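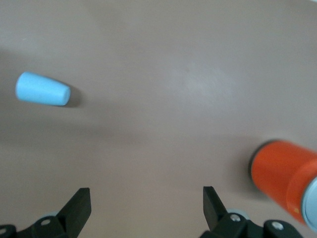
Second arm or new gripper? Have 3000 to spend

Last updated Sep 12, 2020
5 min read

theano_z
OK so budget got approved, 3000 total, has to be spent by the end of the term or it goes back in the pot. Current setup is one arm, two-finger gripper, wrist camera. Task is cup and can pickup, both lying on their sides on the table. Want opinions before I put the order in.

Option A: second arm, used, Mitomari has one listed. Eats nearly all of it.
Option B: keep the one arm, get the Grolunska adaptive gripper plus spare fingers and a proper light.

Leaning A. Talk me out of it or don't.

gearlash
B. Easy. Who is going to run two arms? You said last time you were short on hands.

theano_z
Fair. But two arms = twice the episodes per hour, on paper.

gearlash
On paper. Two arms is also two sets of everything. Cables, mounts, spare fingers, another camera, another computer maybe. Did you price any of that?

theano_z
Not the computer. ugh

S_Trnka
Going against the crowd, I'd get the arm. Grippers you can print or patch. An arm you can't. When ours went down in June we sat for weeks waiting on one joint motor and had nothing to run on. A used spare would have paid for itself right there. Even if it only sits in a box.

gearlash
A spare in a box is 3000 in a box.

S_Trnka
Still cheaper than a dead month.

pelican_dave
What's wrong with the gripper you have? Flat black fingers, looks like a decent opening. A can on its side is about the friendliest thing you can grab as long as you come in square to it. The plastic cup is the one I'd worry about, it's tapered, so flat fingers want to push it along the table.

theano_z
Yes that's exactly it. Can is fine most of the time. Cup squirts out toward the narrow end. Out of 100 tries last week the cup was most of the misses.

pelican_dave
Then you don't need a 3000 fix. Rubber pads. Zervas sells a sheet you cut yourself, stick it on the inside faces, replace when it gets shiny. Try that first then decide.

gearlash
+1 pads. Also lighting, you've got a glare patch on the tabletop right of center. Not harsh but I'd fix it before buying any hardware. Move the lamp or diffuse it.

theano_z
Does that matter much tho? Policy seems ok with it.

gearlash
Seems ok until someone opens a blind and it moves. That orange can is glossy too, has its own highlights. Matte tape if you're allowed to change the objects.

S_Trnka
Disagree on the tape. If the real cans are shiny, train on shiny. Fix the lamp sure.

wrenchmonkey4
Whats the shipping on the Mitomari arm? We got quoted 486 for freight on ours and it was not on the listing page. Ask BEFORE you commit.

theano_z
486?? It is not in my numbers at all. OK that kind of kills A.

S_Trnka
Ask if they'll do pickup. Or try Fondgate, they do refurb with freight included and a short warranty. Slower though, order early.

theano_z
Slow is a problem, money has a deadline. Will email both tonight.

pelican_dave
Ask finance if "ordered" counts as spent. At my place it does, as long as there's a PO number.

theano_z
Good q. Didn't think of that.

gearlash
If B, get 4 extra sets of fingers, not one. Plus screws. You will lose screws. And put something aside for a wrist camera cable, ours always goes at the bend.

wrenchmonkey4
The Grolunska needs an adapter plate btw. Check your bolt pattern. Sold seperately of course.

theano_z
Noted, all of it. Plan for now: pads and a diffuser this week out of petty cash, rerun the cup, get real quotes with freight from Mitomari and Fondgate. If pads sort the cup then I don't need the fancy gripper and it's back to arm or no arm.

S_Trnka
Arm.

gearlash
No arm. Post the cup numbers when you have them.

theano_z
Will do, prob end of next week

17 comments hidden
Share (4)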